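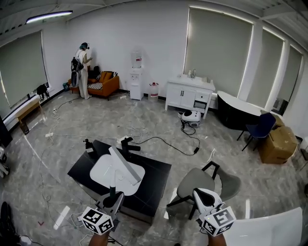
A gripper in each hand, marker cubes on top.

Puneo two-hand gripper kit, reviewed after one batch of data and one training run. Quick notes, will tidy later (probably won't).

Short version: good kit, method mostly holds up, software needs work.

We wanted two-handed demonstrations without tying up the arms all day. You do the job yourself with the grippers, the cameras record, a policy learns from the recordings and then runs on real arms. Not a new idea. What you pay Puneo for is the alignment between the two hands, and that part is good. Wrist paths came out smooth. Distance between the hands stayed steady even on quick passes, where our old home-made pair used to drift apart and wreck the whole episode.

Comfort. Fine for a short stretch, then the thumb goes. Grip is too fat for small hands. Myrto Chrysikopoulos wrapped hers in tape and wouldn't give it back. I find the right one tips forward when you reach low, you get used to it.

Markers. The cubes track well face on and at a slant. Bright light on a printed face is the weak spot, we lost tracking now and then until the blinds came down. Also keep your forearm out of the way of the other cube. Obvious, still got me all of Saturday.

Results. 4,000 episodes in, three tasks: lift a bar with both hands, pass an object across, open a drawer. Lifting was the best by a long way. Passing was OK but the policy hesitates just before the second hand closes, and you can see the same hesitation in our recordings, so blame us for that one. Drawer was poor. It approaches nicely and then pulls at the wrong angle. My guess is force. The kit records where the fingers are, not how hard you're pulling, and on a stiff drawer that's most of the job.

One thing I'd do agian: we trained once with the head view and once without. Without it, passing got clearly worse and lifting barely changed. If all you need is lifting, save yourself the disk space.

Software. Calibraton takes 12 minutes and gives no warning if it's gone wrong, you find out at export. Export itself is slow. Support (Pongsak Boonchu) answered the same evening, nice surprise.

Four stars. Would be five with a force reading and a smaller grip. 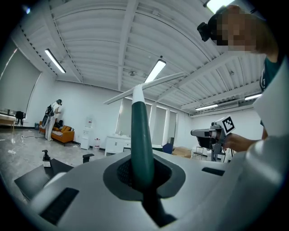
Kerubo Mugo: Agree on the drawer. We had the same at Molefe and got some of it back by recording slower pulls and throwing out any episode where the fingers slipped. Still not great. Did you use different people for the demos or just one? Ours got a lot less fussy about starting position once we mixed people.

Mixed, but not evenly. Lertchai Phetsri did most of the lifting and he is very tidy, which may be flattering that number. Will try the slow pulls on the drawer next, and reshuffle who does what. Update to follow in October if the disks hold out.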